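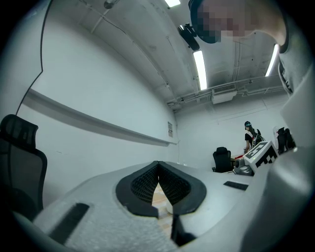 Mesh chair with a tall headrest, in front of a white wall.

Setting up a mesh chair at a work table

I doubt any chair fixes a bad back, whatever the Nestar leaflet promises. Still, set it up properly before you send it back.

Sit down first. Raise the seat until your elbows are level with the tabletop. If your feet dangle, go lower.

Leave the headrest for last – most people fiddle with it too early. It should touch when you lean back and stay clear when you type.

Try it for 6 days, then decide.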